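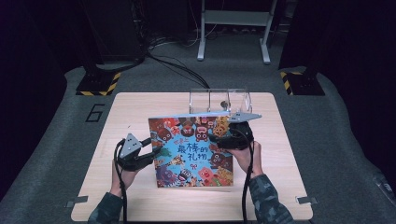 4. Early finishes and what the digests did with them

4.1 What we counted

Meetings first. The full set is 184 sittings of Merkadley town council, all taken from the signed minutes. Of these, 88 closed before the last item on the agenda had been called. We call these early finishes. A sitting that ran out of business and stopped before its planned time is not an early finish, however short. One that lost its quorum is. So is one where the chair moved to close and the vote went through, and so is one where the heating failed and everybody went home (there are a few of those, nearly all February).

Digests second. Merkadley has one local news site, Bitico, which puts out a morning list of short items. Numbered, one or two sentences each, link underneath. For each early finish we looked for any item in the next two morning lists that mentioned the sitting. Found one for 70 of the 88. The other 18 went unmentioned as far as we can tell. Bitico's archive has gaps but none of them fall on the days we needed.

Coding was done by both authors seperately, then compared. Dunbar coded from the digest item first and the minutes after, MacRitchie the other way round. Disagreements settled by going back to the minutes. Where the minutes were no help we left the reason as "unclear" and did not go to councillors' memories to fix it. Interviews are used in section 5 only.

4.2 Reasons in the minutes

The minutes give a reason more often than we had expected. Usually a single line. "Meeting closed, quorum not present." "Closed on the motion of the chair." Fuller notes turn up when an opposition member objected and asked for the objection to be recorded, so the length of the entry is itself a rough sign of a quarrel. We would not push that further. The clerk changed partway through and the new clerk writes more in general.

Loss of quorum is the largest group. Next comes a motion to close, then illness or absence of a named officer whose report was needed, then trouble with the building. The categories are ours. A motion to close can follow from an absent officer, and in several cases plainly did; we coded on the formal act, what was moved and voted on, and put the background in a second column. Readers who want to group them differently can do so from the table in the appendix.

Worth saying that quorum at Merkadley is checked only when a member asks. A sitting can carry on well below the number with all sides content. So a loss of quorum is in practice a decision by somebody to ask, and it tends to be asked just before a vote that the asker would lose. Late items suffer most. Planning appeals and the ward budgets sit at the end of the agenda by standing order and they are what gets carried over, sometimes twice.

4.3 Reasons in the digests

Very different picture. Of the 70 digest items, eight state the reason recorded in the minutes. The rest either give no reason, saying only that the meeting was "cut short" or "ended early", or give a question in place of one. Typical form is: the meeting stopped, a named councillor asks why. The councillor is nearly always from the opposition side. The answer, where there was one, tends to come in the full article under the link and doesn't make it back up into the list.

We don't read this as bias on Bitico's part, or not mainly. Two things seem to be going on. One is timing. The list goes out at 6.30 in the morning and evening sittings finish late, the clerk's draft isn't up until the afternoon. What is to hand at 6.30 is whatever a councillor said on the steps. The other is length. "Quorum not present" needs a sentence of explaining for a general reader and the explaining sentence is what gets cut.

Still, the effect on someone who reads only the list is real enough. A reader following the lists alone would meet early finishes as a run of unanswered questions. Whether readers do follow the lists alone we can't say from this material. Bitico would not share click figures and we have not tried to guess at them.

Figure 3. Picture book (最棒的礼物) held between two hand-held grippers.

4.4 Follow-up items

We also looked for later items that returned to the same sitting. Few did. Where a carried-over vote came back at the next meeting it was reported as new, usually without a word on it having been put off. The Conceição Street parking scheme is the clearest case. It came up, fell off the end of the agenda, came up again, fell off again, and was passed at the third try on a Tuesday with hardly any debate. Three digest items, each written as though the scheme had just been thought of. Residents who wrote in afterwards complained of having had no notice. By the minutes they had had months of it.

The Jorby playing field lease went the other way. One early finish, one digest item with a question in it, then a steady run of items for weeks afterwards, all pointing back to the night the meeting stopped. The minutes for that night say an officer was unwell and the report could not be given. So far as we can find, no digest item ever said so, though two full articles did. Here the question had become the story, and by the time the answer was on paper there was no room or no wish to fit it in.

These two are picked because they are at opposite ends. Most of the rest got their one mention and were dropped.

4.5 Limits

One council, one news site. Minutes are a record agreed by the majority at the next meeting and a motion to amend them can be voted down, which happened during the period. So treating the minutes as the true reason is a choice. Where a member tried to have a different reason written in and failed, we have marked the row but kept the formal reason.

Second, the two-day window. A digest item on the third morning would be missed in 4.3. We checked a handful by hand and didn't find any, but it was a handfull.

Third, we have no comparision with meetings that ran to the end. It may be that Bitico gives reasons just as rarely for everything else it reports from the chamber. MacRitchie has started coding full-length sittings on the same sheet and the results will go in a later paper. Nothing in this section should be taken to show that early finishes are handled worse than other council news, only that the reason on record seldom reaches the list.

Section 5 takes up the interviews, beginning with the former clerk.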